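1. Oktober 2026

Heute war ich wieder in der Robotik-AG, es war mein drittes Treffen. Wycliffe und ich arbeiten jetzt zu zweit am Sortierarm, den wir Lunard getauft haben. Die Aufgabe klingt leicht: Er soll Elektronikteile aus einer gelben Kiste greifen und auf die andere Seite legen. Am Vormittag habe ich 17 Versuche in mein Heft geschrieben, und bei den meisten ist der Greifer zu weit links hinuntergegangen. Frau Makori hat uns geraten, zuerst nur die Höhe einzustellen und danach die Drehung. Ich habe dabei das Wort «Klemmleiste» gelernt und gleich zweimal falsch geschrieben.
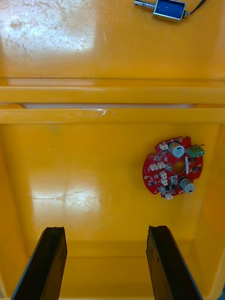

Lunard über der runden roten Platine, oben der kleine Hubmagnet.

Wycliffe möchte, dass wir bis zum nächsten Mal die Werte für die Platine aufschreiben. Ich mache die Tabelle, er macht das Programm. Auf dem Heimweg habe ich den Bus verpasst und bin zu Fuß gegangen.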